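Ticket 918
Opened: May 7, 2020
Site: Lekel play library
Product: Fusora sorting boxes, three colors
Priority: low (per us), urgent (per Lekel)
Status: open

Customer reports that "the system has stopped working." The system is one tray of toys and three boxes with holes in the top. You drop toys through the holes until the tray is bare. Customer states the tray never gets bare. Asked whether anyone had tried taking toys out of it. Customer said that was a rude question.

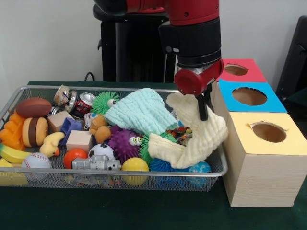
Does each color only take one kind of toy?
The colors are there for whatever rule you like. The only limit is the size of the hole, so big items go in blue and small ones can go anywhere.

Log entry 2. Customer has been following the Yilma sheet, which says to start with balls. Fine advice, except the balls are mixed in with the bear, the banana and a hamburger, and pulling one brings up the rest. Suggested clearing the cloths first and working down. Customer wanted to know if there was a setting for that. There is no setting for that.

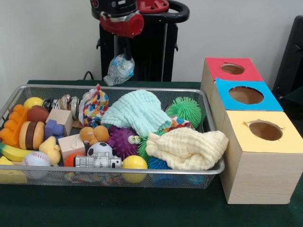

Dristix chimed in on the shared thread to say their site had the same trouble for 8 months, and the cure was to fill the tray only halfway and keep the remainder in a closet. They added that the spiky balls stick to knitted things and should be stored by themselves, "preferably in another building."

Passed the halfway idea along. Customer objects to the closet, which already holds 2 earlier systems.
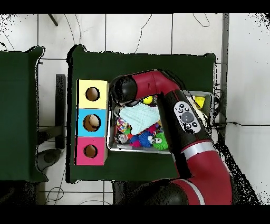 Toy tray and sorting boxes, Lekel.

Customer then asked for a fourth box, for things that aren't toys. We don't make one, and I suspect it would fill up first. The blue box already seems to be headed that way, with something beige and rounded in its opening. Advised picking one box for odds and ends and writing it on the lid in marker.
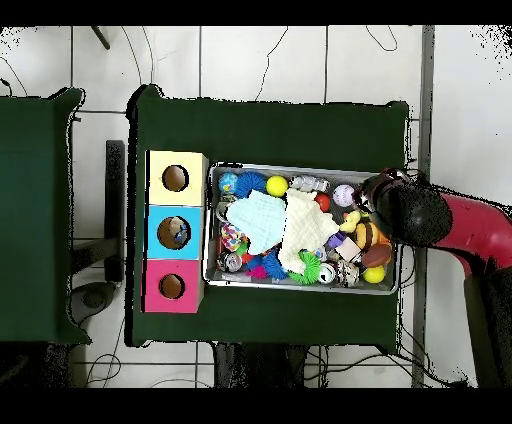

Closing notes before handoff. No defect found in the boxes, and no replacement offered. The tray is overstocked, and the order of work matters more than the colors do. In the tray, the pale blue cloth and the cream one are lying right on top, so they can come off before anybody goes digging, and the yellow ball by the upper wall is an easy next pick. Customer will try again and report. Please don't mention the closet.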